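Mulodley had no money for posters. What it had was a login and Gülizar Kocabaş, who ran the film's social pages by herself from a desk at Woron, mostly at night.

"They gave me the trailer and 3 stills," she says. "That was it. I asked for more and got a thumbs up."

So she cut the trailer into tiny pieces. One line of dialog per post, no logo, no date. The first two went nowhere. Then in April the bus stop clip got 1,654 shares — most of them from Drernitz, where the thing was shot.
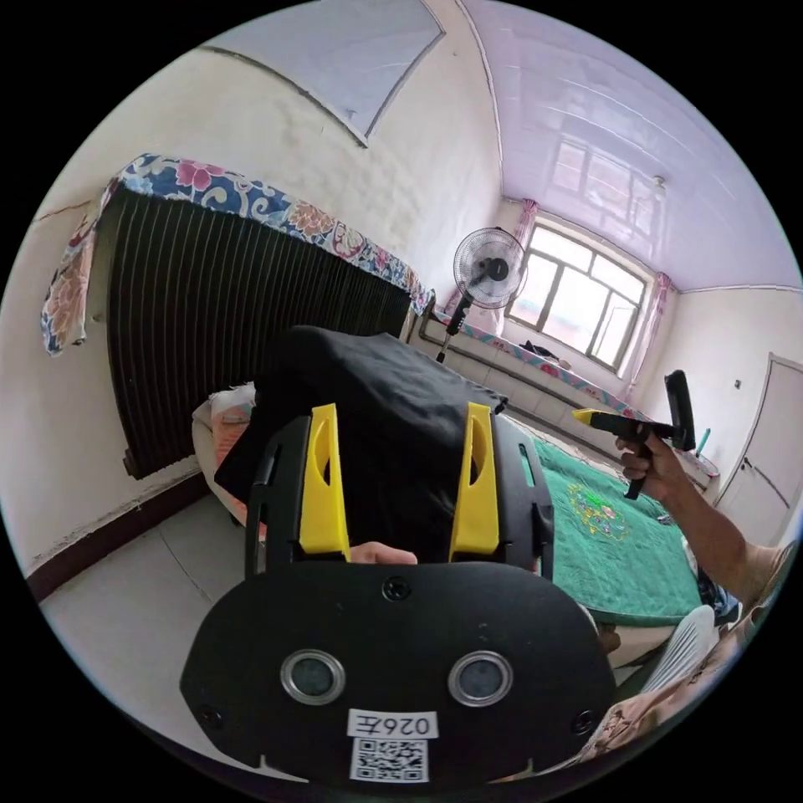
Interview and text: the Altıntaş web desk

Did she plan it that way? "No. I wish. People there saw their own street and started tagging their cousins." She answered every comment, sometimes till 2 a.m. Typos and all.

By opening night the page had 3,000 followers. Small, she knows. But they showed up, and teh second screening was added becuase of them.

Would she do it again? Long pause. "With a budget, yes. And somebody else on Instagram." She's on the next one already. Can't say the title yet — "ask me after the trailer."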